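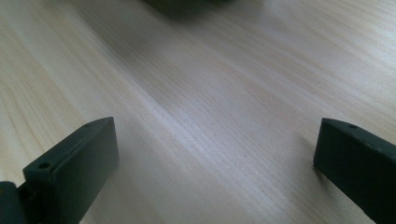 *Camera view from the hand-held gripper, fingers open, nothing between them.*

# Help us teach a robot to use its hands: paid demonstrators wanted for Melska

Posted Tue 7 June by the Melska team at Godeck

Do you fold towels neatly, unload a dishwasher without thinking, or find it oddly pleasant to put lids back on the right jars? We'd love to hear from you. Melska is our project on everyday handwork, and we're looking for seven people to spend the summer recording small household and workshop tasks with a hand-held gripper. You do the task, the gripper records how you did it, and our learning system trains on the recordings. You don't need any experience with robots, and you don't need a technical background. You need patience, a steady pair of hands and some curiosity about how you do the things you do.

## What the work is

Each demonstrator gets a gripper with two fingers and a camera mounted on it. You hold it the way you'd hold a large pair of tongs, squeeze to close the fingers, let go to open them. A recording (we call it an episode) starts with the fingers open and ends when the task is done and you've moved clear of the object. Some episodes are over in the time it takes to pick up a spoon. Others, like packing a lunch box, take a few minutes and need real planning, because you only have two blunt fingers where you're used to having ten clever ones!

The first list of tasks looks like this:

- picking up single objects and placing them on a mat, in a tray or in a cup
- sorting cutlery, pens, clothespins and screws
- opening and closing boxes, jars and drawers
- folding washcloths and dish towels
- stacking bowls and plates that don't match
- wiping a table, including the corners
- packing a bag so that the bread goes in last

We add tasks as we go, and demonstrators have a big say in which ones. The clothespins came from somebody in our trial group who hung up a sock with the gripper during a break, and it's now one of our favorites (and one of the hardest).

The goal for each task is 500 good episodes from the whole group. That sounds like a lot of clothespins. You won't do them all in a row, and you won't do them all yourself. We rotate stations several times a day so that hands, eyes and minds get a change.

## Why we want different people

A system that has only watched one person pick up a mug knows one way to pick up a mug. We want left-handers, tall people, short people, careful people and quick people. We want the person who takes a mug by the handle and the one who takes it by the rim. Please don't try to guess what the robot would like. Do it your way, at your own speed, and if you fumble the first grab, go back and grab again. Recoveries are some of the most useful things we collect, so keep going and finish the task. We'd be sorry to lose them.

We do ask you to move a bit more smoothly than you might at home, and to keep your free hand out of the work unless the task sheet says to use it. That part feels strange on the first morning. By the second day most people in the trial group had stopped noticing.

## A day at the station

Doors open at 8:30. You'll check your gripper with the person at the next table, open and close it a few times, wipe the lens and look at the live picture on the laptop. Both fingers should show, one on each side, with the table clear between them. Then you pick up the task sheet for your station and start.

A station is a table, a bin of objects and a laptop where you mark each episode as keep, redo or ask. "Ask" is a fine answer. If you aren't sure whether an episode counts, mark it and move on, and Konrad will look through the asks with you before lunch. Between episodes you shuffle the objects, turn things around, swap the blue cup for the chipped one, or move the whole setup to the other end of the table. Small changes like that matter a great deal to the learning, so please be generous with them.

Light matters too. Our tables are pale wood and they throw back a good deal of shine in places. Leave the blinds alone unless the glare bothers your eyes. Real kitchens have windows, and the system has to learn to cope with them.

A full day is six hours at the station, split into short blocks with breaks in between. Gripper work is easier on the wrist than it used to be, but it's still repetitive, and we take the breaks seriously. Regula Rüegg runs the stretch at midmorning and will come and find you if you skip it.

## What we offer

- $171 for each full day, and half of that for a half day
- paid training, at the same rate, on your first day
- lunch in the Baumgartner canteen downstairs on full days
- a choice of full-time, part-time or mornings only
- your name in the credits of the data set if you want it there, left out if you don't

The project pays at the end of every week you work. You'll be hired directly by Godeck on a short contract, with accident insurance from the first day. The pay is the same for everyone and doesn't depend on how many episodes you record. We tried a bonus for numbers in the trial and dropped it quickly. People rushed, and the folded towels got a lot worse.

## What we're looking for

You should be 18 or over and able to hold a light tool for short stretches, sitting or standing. Tables can be raised and lowered, and there's a station set up for wheelchair users. Glasses and contacts are fine. If you have limited grip strength in one hand, please still write to us. Two of our grippers have a softer spring, and we'd be glad to try them out with you.

It helps if you:

- can follow a written task sheet and speak up when it makes no sense
- don't mind doing the same small thing many times with small differences
- are happy to talk with us on Fridays about what went well and what drove you up the wall
- can come at least two days a week through July

We work in English, with plenty of German and some Portuguese around the coffee machine. Everyday English is enough, and task sheets have drawings.

Work that suits you may be behind you already. Cooks, knitters, nurses, bike mechanics and stagehands all did well in the trial, and so did a retired piano tuner who became the best drawer-opener we've had.

## What gets recorded

The camera on the gripper looks forward over the fingers. It picks up the table, the objects and sometimes your other hand. There's no microphone. Please leave rings with names on them, badges and mail in your locker, and if a face does wander into an episode, mark it redo and we delete it the same day.

We also keep the position of the gripper and how wide the fingers are open, moment by moment. Your hand size and which hand you use are stored under a code. The list that links codes to names stays with Margarida Azevedo and is erased when the project ends. You can ask to have your episodes taken out at any time before the data set is released, and you'll still be paid for the days you worked.

## What happens with your episodes

We train in the evenings. Severin Mösli starts a run with whatever the stations delivered that day, and every other week we put the result on the arm in the back lab and everyone is invited to watch. It's a great hour! The arm carries the same kind of fingers you've been holding, so you'll recognize your own habits in it. Sometimes it does a task beautifully. Sometimes it puts the spoon beside the cup with great confidence. Either way we come out with a list of new things to record, and demonstrators usually write half of it.

Our partner Volteso will use the trained system in tests of kitchen help for assisted-living homes. The grippers stay with us, and so does the choice of tasks.

## How to apply

Write to Nazareno Lombardi at melska@godeck.example with the subject line "Demonstrator". We don't need a cover letter or a formal résumé. Tell us:

1. which days you could come, and from when
2. whether you use your left hand, your right hand or both
3. one thing you do with your hands often, and how you do it
4. anything we should set up differently for you

Number three is the part we read first. A few sentences on how you peel an orange will do very nicely.

We'll invite people in for a tryout in small groups. It lasts an hour, it's paid, and you'll use a real gripper on two easy tasks and one silly one. There's nothing to prepare. Wear sleeves you can push up, and bring a small household object that you think would be hard to pick up. Please make it one that can survive a drop.

Applications stay open until all seven places are taken. If you can't do July but would like to join later, write anyway and say so; Nazareno keeps a list for the next round and answers every message himself.

Questions about access, contracts or privacy go to Margarida at the same address.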